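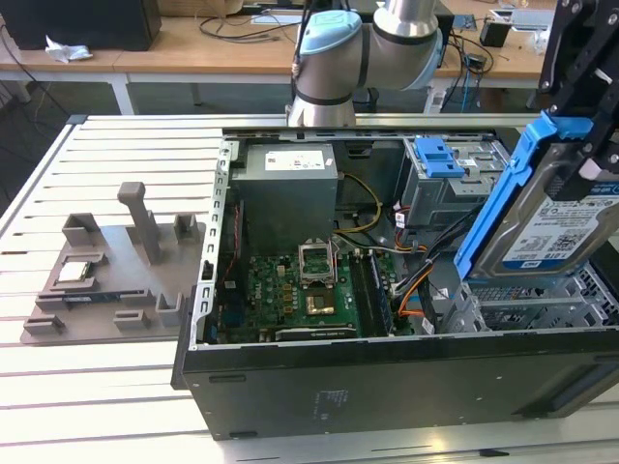
Open desktop tower on its side, side panel removed, drive caddy at right.

Tunuvby Desktop Teardown Set

Contents
Images of desktop towers at the component level: power supply, motherboard, CPU socket, memory, drive cage, cabling. The set holds 941 images of 29 towers. Part labels follow the Weltport naming list, version 2.

Splits
train: 755
test: 186
Splits are made by tower. No case appears in both.

Labeling notes
- A CPU socket is tagged socket_open when the retention bracket is up.
- Power wires and SATA cables are separate classes. Bundles get one outline per bundle.
- A 3.5-inch drive in a caddy is tagged as drive plus caddy, including when it is outside the bay.
- Fixture trays on the worktable are tagged tray and left out of scoring.

Known issues
Small print on drive and power supply labels is often unreadable at the supplied size. Memory modules seated in long slots are sometimes outlined together with the slot. Fixes are planned for April.

Source
Towers came from the Nanano reuse depot. Outlines were drawn in Tillman.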